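Food & Home > Kitchen Sense

The Fruit Bowl That Promises You Time

Last updated: 23 January 2021

The claim on the box is 22 extra days. Put your fruit in the Nulta, close the vented lid, and the little gray cartridge inside will soak up the gas that makes things ripen. Jemley, the company behind it, says it tested the bowl on 306 households. It doesn't say which fruit they bought, how warm their kitchens were, or what they did with the bananas.

I asked. The reply came in December and repeated the box.

The science isn't made up. Some fruit gives off ethylene as it ripens, and growers and shippers have spent a lot of money keeping it under control in sealed rooms. Your kitchen counter is a different matter. Every time someone lifts a lid to grab a pear, the air changes, and a cartridge the size of a matchbox has to start over.

Shobha Unnithan ran a produce stall in Givthorpe for years and has seen a few of these things come and go. "People want to buy ten apples and forget them," she told me. "Buy four." She keeps lemons in the fridge and everything else out on a plate, and she thinks most spoiled fruit was bruised before it got home.

I tried the bowl anyway -- $40, plus refills -- and set it up against an ordinary dinner plate.

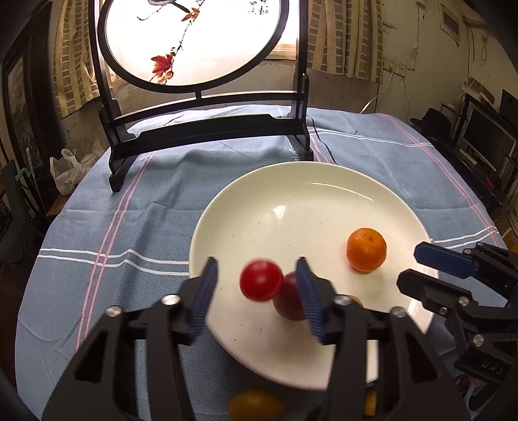
By the second weekend the peaches on both sides were soft, and I would not have wanted to bet on which was which. The apples were fine in both places, as apples usually are. A rival cartridge from Dahlgren did no better and smelled faintly of swimming pool.

Maybe a longer test would show a gap. Jemley could publish one. Until it does, the refills are the part I'd think hardest about, as they need replacing every season and cost nearly as much as the fruit they're meant to save.

Filed under: Gadgets, Produce, Worth It?

Contact us | © 2021 All rights reserved | Back to top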